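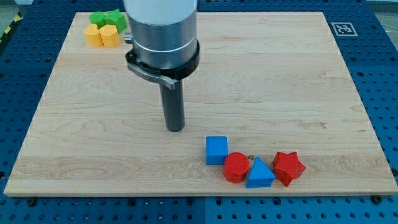 Opening. The word "natural" on a price tag has done more work for less pay than any other word in the home goods business. Start there and don't apologize for it. Most of the room will own something they bought because of that word, and so do I. Ask them what they think it told them. Somebody will say "real wood." Fine. Look at the board on the slide: pale beige, fine grain, faint curved growth lines, a few slightly darker bands. It looks natural, and I'd expect most shoppers to say so. Now ask what those lines tell you about where the tree stood, who cut it, how far it traveled or what it was finished with. Wait. Let the silence run longer than feels comfortable.

Next slide (text only): WHAT DID YOU PAY FOR?

Say who I am here, briefly. Laine Mets, I was a buyer for a furniture store in Ulstead, I wrote tags for a living. I wrote "natural" on things I knew very little about. The supplier's sheet said it, so the tag said it. I can't remember a customer asking what it meant, and I can't remember asking the supplier either.

The Stikov story. Keep this under two minutes, it ran long last time. Stikov sold us a dining table in two versions. Same legs, same top, same box. One was called the Stikov and one was called the Stikov Natural. The second had a clear finish where the first had a brown stain. Price difference: 20 percent. I asked the rep to explain it and he told me customers "respond to honesty in materials." I wrote that down at the time and I still don't know what it means. Both finishes came out of a can.

(If someone asks: yes, the Natural outsold the other one. No, I don't have the sales sheets anymore, so don't quote a figure.)

Then the candles. Katiyar, the candle people, had a line with "naturally derived" on the lid. Derived is a wonderful word. Ask how many steps you can put between a plant and a product before "derived" gives out. I've put that to several suppliers and never got a number back. I'm not saying the candles were bad. I burned plenty of them. I'm saying the lid didn't tell me anything.

Careful with this part – people hear it as "synthetic is better" and get annoyed. I don't believe that. Arsenic is an old example and everyone has heard it, so skip it. Say instead that a wool rug and a plastic rug are different things and there are good reasons to want the wool one. It wears differently, it feels different, you may just like it. Those are reasons. "Natural" is what gets printed when the seller would like you to stop before you get to the reasons.

The Undier mattress. Hold up the printed tag. It says natural in four places and the fill is listed once, on the back, in gray. Read the back out loud, slowly. Pass it around if it's a small room.

What to ask in a store. Don't put these on a slide or they'll photograph it and stop listening.
What is it made of, all of it, including the middle?
What's on the surface?
Who says so, and can I see the paper?
Most floor staff won't know. Be nice to them. I was one of them and I didn't know.

Certificates. I'm lukewarm. Some are worth having, some are a logo and a fee, and from the shop floor I couldn't always tell which was which. If pushed, say that a certificate with a number you can look up beats a green leaf. Look one up live only if the wifi is decent. It wasn't in May.

Likely objections:
"But you can tell quality by looking." Sometimes, with a lot of practice, and mostly about how a thing was put together. Back to the first slide if there's time. You can see grain. You can't see a supply chain.
"So what should the tag say?" The material and the finish. It would fit on the same tag.

Finish with the Stikov price again and take questions. Water is on the left of the lectern, clicker goes back to the front desk.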